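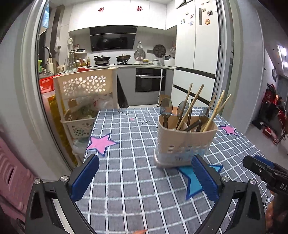
Checked tablecloth, grey-blue with a white grid

Getting candle wax out of a cotton tablecloth?

Posted by Sandamali Rathnayake

We had a candle tip over at dinner and a patch of red wax has set into my good cloth. It's a cotton one from Rodano, 138 cm wide. I've picked off what I can with a fingernail but there's still a greasy mark and some colour. Is it worth trying the iron?

grekberg_jo
Yes. Put the cloth in the freezer for an hour first and scrape with a butter knife. Then paper towel on both sides and a warm iron, no steam. Swap the paper as it soaks up wax. The colour is a separate job – dab it with metho on a cotton ball, but test a hem first.

Treneo
boiling water worked for me, dont know about red though

Bouazza507
Don't put it in the dryer until the mark is gone. I did that with a cream one and never got it out.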